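Asden Publishes Results of Two-Arm Chore Trials

Household and shop-floor tasks still slow for machines, company says; small-parts work shows most progress

STURKESTON (August) – Asden, a maker of control software for two-arm robots, today published the results of its summer chore trials, a set of tests meant to show which everyday jobs a robot can be trusted with now and which still need a person.

The trials covered 40 tasks. Half came from homes, such as folding dish towels, wiping a counter and putting cutlery away in a drawer. The other half came from the shop floor at Chiriac, a repair and assembly firm that has worked with Asden for two years. Those included sorting fasteners, bringing parts together and packing small orders.

Each task was attempted 500 times. Asden called a task "ready" only if the robot finished 490 of those attempts without a person stepping in. Two of the 40 tasks met that mark, both of them from the shop floor. No household task did.

"People ask us when a robot will do the dishes, and the answer from these trials is not yet," said Tincuța Matei, head of testing at Asden. "We can get a plate from the rack to the shelf. We can't do it all evening, in a kitchen the robot has never seen, with a wet glass next to the plate."

Small rigid parts on a flat surface gave the best results. The parts keep their shape when gripped, and one arm can hold a piece while the other steadies or turns its mate. Insertion jobs were harder. A part that meets a slot at a slight angle will jam or push the other piece across the table, and the software has to notice this and back off before trying again. 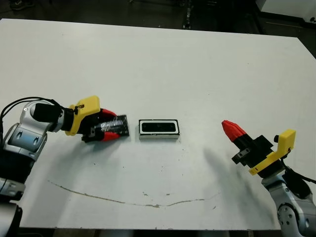
Shiny surfaces caused trouble in both groups of tasks. Glare from tape, plastic film and polished metal made it harder for the software to judge where an edge was, and attempts often stopped while the arm was still lining up. Asden has changed how its software handles reflections and will repeat those tasks in the next round.

Cloth was the weakest category. The robot folded a towel correctly when it was laid out flat at the start, but starting from a heap it rarely found two corners before the time limit. Tasks involving liquids were limited to wiping, and the robot tended to miss the same strip of counter on each pass.

Speed was recorded but did not count toward the ready mark. In most tasks the robot was slower than the Chiriac staff who did the same work for comparison. Matei said that matters less in some places than in others.

"At a bench, a slow machine that gets it right can run through the night shift, and that is worth something," she said. "At home, if it takes all afternoon to clear the table, you will clear it yourself."

Chiriac plans to bring the two ready tasks into regular use at its Dikelgate shop later in the year. An operator will remain at the bench to load parts and clear jams. The company said it has no plans to use the system for final inspection, which will continue to be done by hand.

Asden will add 700 attempts per task in the next round and move several of the home tasks out of its test rooms and into lived-in kitchens. The task list will stay the same so that results can be compared. Failed attempts will again be published along with successful ones, with a note on where each one stopped.

The full task list, the scoring rules and the results for each task are available from Asden on request. Reporters who would like to see the trials in person may visit the Sturkeston test rooms on any Friday afternoon by arrangement with the press office.

About Asden
Asden develops control software for two-arm robots used in light assembly, repair and household research. The company is based in Sturkeston.

About Chiriac
Chiriac repairs and assembles small equipment for business customers and operates a shop in Dikelgate.

Press contact
Asden Press Office, Sturkeston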